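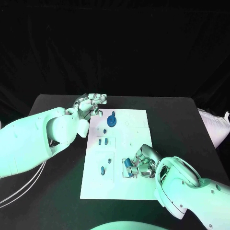
A blue block held over the metal fixture on the white board.

The fit of small things

A block going into a slot looks like the simplest job on a workbench. Nelli Pitkänen has spent most of her working life on what makes it difficult.

Pitkänen designs fit boards at Lehtinen, a small workshop in Utdale. A fit board is a flat panel with one or more receptacles fixed to it and a set of loose parts to go in them. Training rooms use the boards to teach assembly, clinics use them for hand exercises, and test benches use them to compare one way of placing a part with another. The catalog is short. Most of the effort goes into dimensions the buyer never sees.

The first of these is clearance, the difference between the width of the part and the width of the opening. A generous clearance lets the part drop in from almost any approach. As the clearance shrinks, the permitted angle shrinks with it, and a part that enters tilted will touch two opposite walls at once. Past a certain depth it wedges. Pushing harder increases the friction at both contact points and holds the part more firmly where it is.

"People blame the block," says Pitkänen. "They turn it over, they look for a burr. Usually they came in a few degrees off and kept pushing."

The remedy is old bench practice. Bring the part in at a slight angle on purpose, so that one lower edge finds one wall. Keep light contact with that wall. Rotate the part upright until the opposite edge clears, then lower it. The first contact locates the part in one direction and the rotation takes care of the other. Fitters learn this with keys and keyways and stop noticing that they do it.

The grip matters as much as the path. A block held high, near its top face, leaves the lower part free to enter but gives the fingers a longer lever over any error. Held low, it is easier to steer, and the fingertips meet the rim before the block is seated. Pitkänen recommends holding it in the upper half for shallow receptacles, with a final press from above after the grip is released.

Then there is the receptacle. A pocket cut into thick material has four full walls and a floor, and it hides the lower half of the part during the last stage of the job. A thin open frame gives less support but leaves more in view. It also shows wear differently. Pockets round off at the rim, while frames tend to spread. At Lehtinen a returned frame is measured at the corners and at the middle of each long side, and if the middle reads wider it is replaced.

Pak-hei Lau runs the wear tests in Dustdale, where the workshop keeps a second bench. His standard run is 4,000 insertions per receptacle. The record so far for a frame going out of tolerance is 2,651, on an early version with no return flange. The flange was added the following June and the design has stayed the same since.

Lau also keeps notes on surfaces. A matte table is worth having, he says, because glare off a polished top makes a narrow gap hard to judge. A plain dark backdrop does similar work by keeping clutter out of the line of sight. White boards show edges and shadows well, and they show dirt, which he considers a point in their favor. Grit under a board lifts one corner and changes the angle of everything mounted on it.

Color is chosen for contrast. Blue reads clearly against white and against bare metal under most shop lighting. Pale yellow was dropped from the Kivwood range after one season of complaints.

For anyone setting up a board at home or in a classroom, the workshop's advice is brief. Lay it flat and check that it does not rock. Leave clear space on both sides for the forearms. Practice 10 slow insertions before timing any. Wipe the receptacle with a dry cloth and do not oil it, as oil collects dust and the clearance is soon gone.

The next board on Pitkänen's bench has a receptacle with one chamfered corner, so that the part will seat in a single orientation only. Lau has asked for 300 blocks to start the run. The first batch came back from the cutter slightly oversize and is being sanded by hand.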